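Family Science Evening, workshop notebook
Ornthorpe Elementary, Room 5
Entry date: 2022-03-13
Entered by Soon-im Wang; copy to Miyuki Nomura

The purpose of this entry is to record the state of preparations for the Family Science Evening and to set down the decisions taken since the February meeting.

Enrollment. Reply slips have been received from all grades except second grade, whose slips went home late. The hall is cleared by the district for 300 persons at one time. Invitations went to 400 family members in all, and it was agreed that arrival would be staggered by last name, A through K first. Miyuki is to confirm the wording of the reminder with the front office before it is sent in English, Korean and Spanish.

Paper bridge station. The trial with the fourth-grade class went well. Students folded a single sheet of card and loaded it with washers until it gave way. The accordion fold held best, the rolled tube second. Two pairs taped their bridges to the desks, and the instruction sheet must now state that tape may be used on the bridge only. Washers are to be returned to the blue tub and weighed at the close of the evening.

Red cabbage station. The indicator is to be prepared on the afternoon of the event. The batch kept over from February had turned and smelled strongly, and it was discarded. Vinegar, baking soda and lemon juice are in the cupboard. Dish soap still to be bought. Children in kindergarten and first grade will use droppers with an adult beside them.

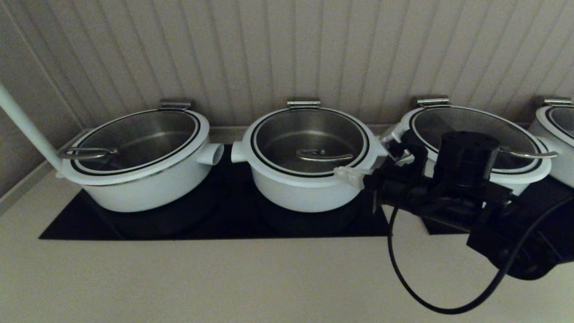
Vol. 5, No. 5

Seed table. Mr. Haque's class has offered its bean plants for display. The plants grown in the closet are pale and very tall, and families should be told why before they ask whether the class forgot them. Labels are to be written by the students and left uncorrected for spelling – this was discussed at some length and is now settled.

Supplies. The Jurnard order arrived short by one box of safety glasses. The packing slip has been marked and a copy placed in the office tray. The Zirkport magnet kits are complete, although the polarity stickers on one kit are reversed. That kit is to be kept out of use until the stickers are changed.

Student guides. Fifth-grade students who wish to serve as guides must return the signed form to the office. Guides will wear the green vests used at the book fair. Soon-im will hold one practice session at lunch, covering how to greet a family, how to give directions to the restrooms, and when to fetch a teacher.

Open items.
Extension cords for the far side of the hall – requested, no answer yet.
Second-grade reply slips – Miyuki.
Dish soap, paper towels, coffee filters – Soon-im.
Bell schedule for the staggered arrival – needs the principal's signature.
Quiet room for students who find the hall too loud. The library was suggested. Check whether it is booked for chorus.

Correction to the previous entry: the paper bridge span was recorded in inches and should read centimeters.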